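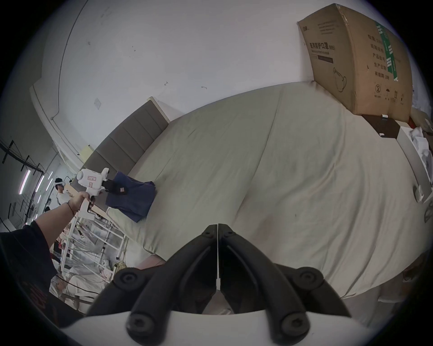
Cetwood Centre for Robot Learning: Handheld Demonstration Group

How to record cloth-handling demonstrations with two handheld grippers

This page sets out the procedure for recording two-handed cloth tasks on the bed station. It applies to all operators working on the Kurana collection and replaces the earlier notes kept with the Trukden policy code.

Before you start

Read the task card in full. Each card names one garment or cloth, one starting position and one finishing position. If the card and the cloth on the station do not agree, stop and ask the shift lead for a new card.

Check both grippers. Squeeze each trigger fully and release it. The black fingers should meet along their whole length and open again without sticking. Look at the four bolts on the linkage and tighten any that have moved. A loose linkage changes the recorded opening width, and a session recorded in that state cannot be corrected later.

Wipe the lens with a dry cloth. Long sleeves are permitted provided they stay clear of the fingers.

Setting the opening width

1. Open the Kan recorder and choose "Width check".
2. Hold the gripper fully closed until the reading settles, then press Save.
3. Hold it fully open and press Save again.
4. Repeat for the other hand. The two hands are stored separately and must not be swapped during a session.

Recording an episode

1. Place the cloth as the card directs. Folded items are to be left folded unless the card says otherwise.
2. Stand where both grippers can reach the near side of the bed. Begin with the fingers open and the cloth untouched.
3. Start the recording and wait for the tone.
4. Take hold of the cloth with one gripper. A navy cloth pinched near its tag, with the rest hanging over the side of the bed, is an acceptable first grasp.
5. Bring the second gripper in from the front. Keep its fingers in view of its own camera as it approaches.
6. Complete the task at a steady pace. Do not touch the cloth with bare fingers.
7. Release, withdraw both grippers and stop the recording.

Drops and failed grasps

A dropped cloth may be picked up again with the grippers and the episode continued. Mark it "recovered" in the recorder. Episodes in which the cloth falls to the floor are to be marked "discard".

Results to date

The current set holds 3607 accepted episodes. The policy trained on the first 1000 was tested over 50 trials with folded cloths, and its most frequent error was closing on two layers where one was required. A further 400 episodes of single-layer grasps are therefore being recorded, and cards for these carry the letter S.

Upload

Upload at the end of every session. Leave the grippers on charge with the fingers open.

Page last reviewed: Sun 22 September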